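Zonent says its toy and kitchenware take-back scheme is working. The figures are harder to find

By Flora Dunbar

Household goods chain Zonent will extend its Rernelis take-back scheme to all 288 of its shops in October, after a trial that the company calls a clear success. It has so far declined to say how much of what customers handed over was sold again.

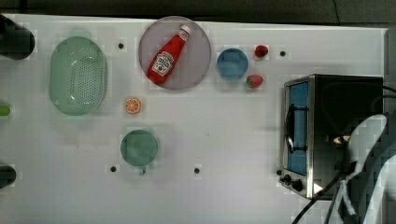
3 min read

Under the scheme, shoppers can return used plastic kitchenware and children's toys of any make and get a voucher in exchange. Zonent sorts the returns at a warehouse run by its contractor, Brela. Items in good condition are cleaned and put back on sale at a lower price, and the rest goes for recycling.

The trial ran in seven shops over the spring and summer. In a statement, Zonent said that customers had "embraced a new way of shopping" and that the scheme had "kept thousands of much-loved items in use". Asked how many thousands, a spokesman said the company did not break the numbers down. Asked whether "in use" meant sold to another customer, he said it covered "a range of outcomes".

One of those outcomes seems to be a shelf. Two people who worked at the Brela warehouse during the trial, and who asked for their names to be left out, said a good part of the plastic kitchenware was still there when they left. Cups, bowls and strainers went out to the shops slowly, they said, as managers did not want to give up floor space to goods that sell for less than a sandwich. Brela said it did not comment on stock.

The vouchers are another matter, and there the company is happy to talk. Each one is worth £4 and has to be spent within a month, on new goods only. It can't be used on the second-hand items the scheme is meant to promote. 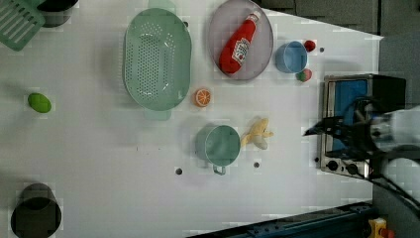 Mint-green colander, plate and teal-green pot on a white tabletop

Edeltraud Hollmann, who studies household waste and has followed schemes of this sort for years, said the small print deserved more attention than the posters. "If I bring back an old bowl and you pay me to buy a new bowl, I would like to know what has been saved," she said. "Perhaps something has. But the shop has sold a bowl, and that is the only part of it I can be sure of."

Her own survey of 400 households, carried out in towns near the trial shops, found that 257 had heard of Rernelis. Far fewer had used it, she said, and several of those who had told her they would otherwise have given the things to a charity shop or a neighbour's child. She does not claim the survey settles anything. It was done by post, and people who answer postal surveys about rubbish may not be like everyone else.

Still, it raises a question Zonent has not dealt with. A toy that would have gone to a charity shop and now goes into a lorry, through a warehouse and perhaps into a shredder has not obviously been rescued from anything.

Damian Baran, who looks after the scheme for Zonent, said this was unfair. "You have to start somewhere," he said. "We know that people have drawers full of this stuff and don't know what to do with it. We're giving them an easy answer." He said a full report on the trial would be published "in due course", and that the voucher rules were under review.

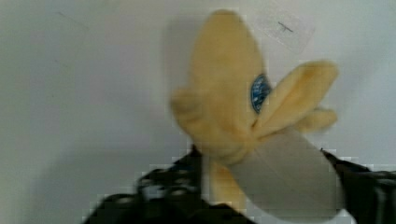
Soft toys are a sore point for those who run the places that already take such things in. Rosimeire Furtado manages a charity shop two streets from one of the trial branches and said donations of toys had dropped since the spring. She can't prove the scheme is to blame - it might be the weather, or the new parking charges - but she has her suspicions. "We don't give out vouchers," she said. "We give out a thank you. It's hard to compete with four pounds."

The recycling side is no clearer. Zonent's posters say that what cannot be resold is "given a new life". Vasiliauskas, the firm that takes the plastic from Brela, said mixed toys were among the hardest things to deal with, as one item may hold several kinds of plastic along with screws, stickers and the odd battery. It said some loads were turned down but would not say how many.

Timo Tiedemann, who speaks for a group of independent toy sellers, wants the report published before the October launch. Zonent said the two timetables were separate.

The posters for the wider launch have already been printed. They carry the line "It all adds up".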